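Histach Forums > Small Crafts > Cord and block projects

Cord through the blocks - worth the fuss?

ritateo_60
Trying the threaded block pattern from the Wonitz booklet. Red cord, green blocks, white board underneath. The booklet says a child can do it before tea. I have my doubts.
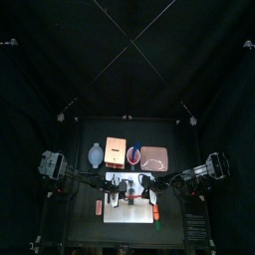
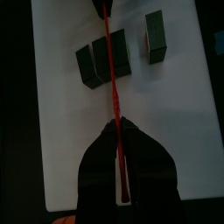
My gripe is the spacing. The booklet wants the blocks stepped so the cord runs between them without a kink, but it gives no measurements at all. Two evenings gone so far. Has anyone finished one of these and liked it?

Salehi
Finished one in April. Didn't like it. The cord slackened overnight and the whole thing looked like a dropped shoelace.

Jong-dae Cho
What cord though? Cheap stuff stretches. I use a braided one and mine has hung in the hall for months with no sag. I don't think the pattern is at fault.

Salehi
Same cord the booklet lists. If it only works with a different cord then the booklet is wrong, isn't it?

Jong-dae Cho
The booklet is vague, I'll give you that. Mark the line on the board first, lightly, then set the blocks to it. Don't do it by eye.

ritateo_60
I've got a marker to hand but I'm not keen on drawing on a white board I want to keep. Will it come off?

Jong-dae Cho
Depends on the board. Try a corner.

wonky_shelf
Pencil. Always pencil. And clear everything else off the table before you start, drinks above all. I lost a cream linen panel to a glass of cordial.

Salehi
Still waiting for someone to say why it's better than gluing the cord down. That takes 2 minutes.

Jong-dae Cho
Glue shows. It goes shiny at the edges and you can't shift anything afterwards.

Salehi
Not if you use less of it.

ritateo_60
I'll try the pencil line tomorrow evening. If it still kinks I'm gluing it, shiny or not.

1,057 views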